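README: Dedeo Greifkit, Auswertung der Testphase
Stand: 16. April 2023
Verantwortlich: Bianka Sárközi (Text und Daten)

Zu diesem Verzeichnis

Hier liegen die Protokolle, die Konfiguration und die Rohdaten zu unserem Test von dem Greifkit Dedeo der Firma Stivusis. Wir haben das Kit für unsere Werkstatt geprüft, ob es sich für das Sortieren von kleinen Formteilen eignet. Der Text ist für Kolleginnen und Kollegen geschrieben, welche die Daten nachrechnen oder den Test wiederholen möchten. Deutsch ist nicht meine Muttersprache, Korrekturen nehme ich gerne an.

Das Kit wurde regulär gekauft. Stivusis hat diesen Text vor der Veröffentlichung nicht gelesen.

Was zum Kit gehört

Geliefert werden der Greifer mit Montagering, ein Satz Ersatzfinger, das Anschlusskabel und die Software Wisness in der Version für Linux. Der Roboterarm ist nicht enthalten. Die Anleitung liegt nur auf Englisch bei und ist an zwei Stellen veraltet: Das Menü "Tool Frame" heißt in der Software inzwischen "Tool Offset", und die Seite über die Greifkraft beschreibt noch den alten Schieberegler.

Die Montage dauert nicht lange, wenn man die Klemme am Ring zuerst ganz öffnet. Wir haben sie beim ersten Mal nur halb geöffnet und mussten danach den Nullpunkt neu einstellen.

Ablauf der Versuche

Gearbeitet wurde mit farbigen Kunststoffblöcken auf einem Holzbrett. Die Blöcke wurden vor jedem Durchgang von Hand verteilt, ohne Schablone. Der Auftrag an den Arm war immer gleich: einen genannten Block greifen, anheben, an der Zielposition absetzen und zurück in die Ruhelage fahren.

Die Versuche sind in drei Reihen geteilt:

reihe_a: 200 Griffe, Würfel und Zylinder
reihe_b: 200 Griffe, Prismen mit Ecken (Dreieck, Sechseck, Stern)
reihe_c: 200 Griffe, gemischt, einschließlich Herzform

Zusammen sind es 600 Griffe. Für die ersten 300 wurde die Greifkraft auf der Werkseinstellung gelassen, danach haben wir sie um eine Stufe reduziert. Der Wechsel liegt also mitten in reihe_b. Das ist für den Vergleich nicht ideal, bitte bei der Auswertung die Spalte "kraft" beachten.

Beobachtungen

Würfel und Zylinder sind für das Kit kein Problem, sofern der Block frei steht. Bei den Sternen kommt es darauf an, wie die Finger zu den Zacken stehen. Trifft ein Finger auf eine Spitze, dreht sich der Block beim Schließen und sitzt dann schief. Wisness meldet in diesem Fall trotzdem einen erfolgreichen Griff, weil nur der Abstand der Finger geprüft wird. Diese Fälle haben wir von Hand nachgetragen, sie stehen im Protokoll als "schief".

Das Herz hat uns am meisten beschäftigt. Von der Seite gegriffen hält es gut, über die Kerbe gegriffen rutscht es. Man kann in Wisness eine bevorzugte Richtung pro Form eintragen, aber die Eingabe ist umständlich und geht bei einem Update verloren. Sichern Sie die Datei formen.yaml vorher.

Die Bildschirmansicht von Wisness ist übersichtlich. Den Not-Stopp in der Software sollte man nicht als Ersatz für den Taster am Arbeitsplatz verstehen, er reagiert spürbar verzögert.

Dateien

protokoll.csv: eine Zeile pro Griff
formen.yaml: bevorzugte Greifrichtung je Form
kalibrierung/: Nullpunkt vor und nach der zweiten Montage
erdos/: Skripte für die Auswertung

Die Skripte heißen bei uns intern Erdős. Im Ordnernamen steht der Buchstabe ohne Akzent, damit es unter älteren Systemen keine Schwierigkeiten gibt.

Spalten in protokoll.csv

nr: laufende Nummer
reihe: a, b oder c
form: Name der Form, klein geschrieben
farbe: rot, blau, gelb, gruen
kraft: werk oder reduziert
ergebnis: ok, schief, verloren, abbruch
notiz: freier Text, oft leer

Bekannte Mängel der Daten

In reihe_a fehlt bei einigen Zeilen die Farbe. Die Zeitstempel haben wir entfernt, sie waren nach einem Neustart des Rechners falsch. Die Einträge "abbruch" enthalten sowohl Abbrüche durch die Software als auch solche durch uns, man kann sie nur über die Notiz unterscheiden.

Noch offen

Im Juni möchten wir die Ersatzfinger mit der weicheren Auflage testen und eine reihe_d ergänzen. Ob Stivusis bis dahin die Prüfung des Griffs verbessert, wissen wir nicht. Eine Anfrage dazu ist gestellt.

Nutzung

Daten und Skripte dürfen frei verwendet werden, mit Nennung von diesem Verzeichnis. Fragen bitte als Ticket eintragen, nicht per E-Mail.

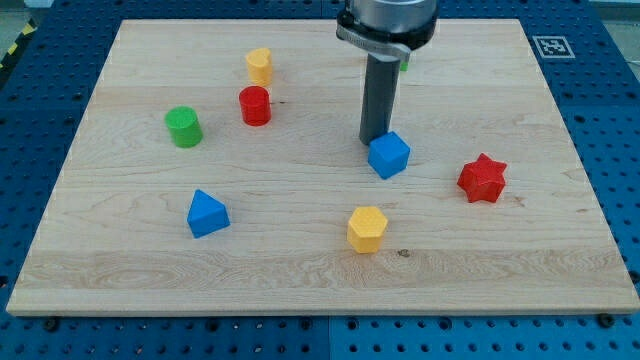

Greiffinger über dem blauen Würfel, rechts daneben der rote Stern.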